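Skukside Community Forum > Politics and Media

Thread: Is the Velo breakfast show even trying anymore?

mudflat_88
February 25, 2021
Did anyone else catch the Velo host going after the premier this morning? I've listened for years and he used to at least let people finish a sentence. Now it's 43 minutes of him yelling over callers!

zelar_kid
Good on him, I say. Somebody has to ask about the ferry money. The Neves paper sure won't.

mudflat_88
He didn't ask about the ferry money though – he asked why she "hates the coast" five times. I'd love a real answer on the ferries.

tidewrack
I'm with mudflat. My neighbour and I vote opposite ways and we both turned it off. Same guy told us in November she was the best thing to happen to this province, so what changed?

zelar_kid
People are allowed to change their minds, eh.

mudflat_88
Sure they are, but I'd like to hear why.

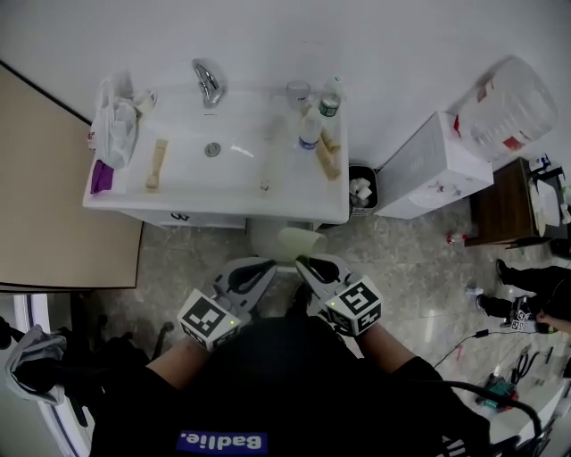
Anyway I've written to the station and I'll post whatever they send back. I still like the weekend panel, for what it's worth (the labour reporter especially).

tidewrack
Good luck, I wrote last year and got a form letter.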